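**Progress report to the Warholm Fund, 3 September 2025**

## Prisoner exchange monitoring

Since June the Sarcombe office has recorded 134 statements from released detainees.
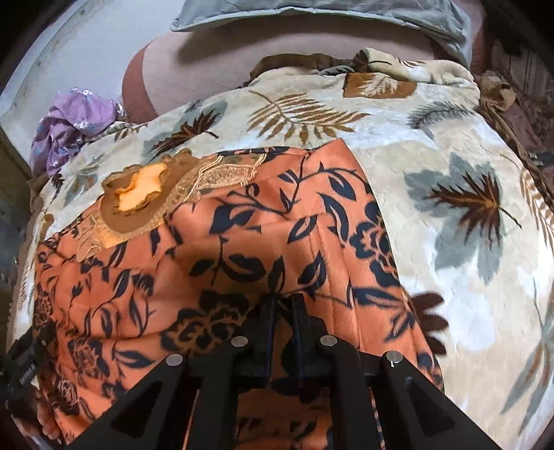 ## Broadcast review

Zinhle Mofokeng has checked four televised interviews against court papers. Two claims remain unverified.

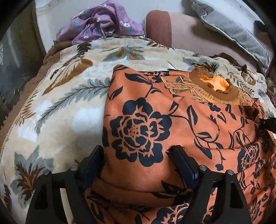

Family liaison continues at Markwood. Relatives may now list clothing in missing-person files; an orange garment would be entered by colour and fabric.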